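On 2/11/25, Wagner Mendonça wrote:
> Do the 86 Emico mushroom-head buttons need panels before
> we test them? Mine slide when pressed off center.

No panel needed for the contact check. For actuation force, yes: clamp the body, or the reading includes slip.

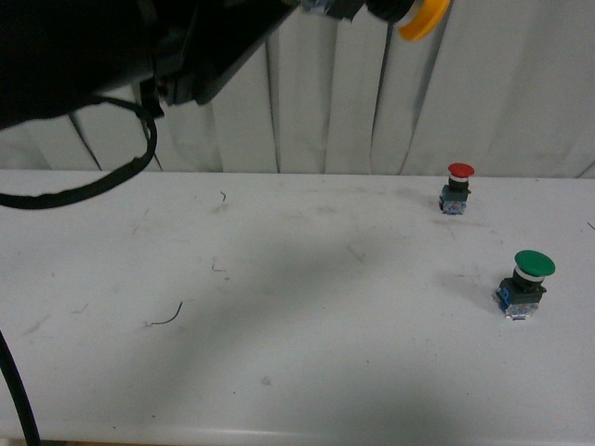

Contact resistance should be logged at the terminals, with leads under 13 cm. Keep the switch bodies apart while you do it. Two standing free on a white tabletop, the red-capped one toward the back, is fine for this step. Discard the first nine presses of each unit.

Kerkora still has the old force limits in its September sheet. Please use revision 9.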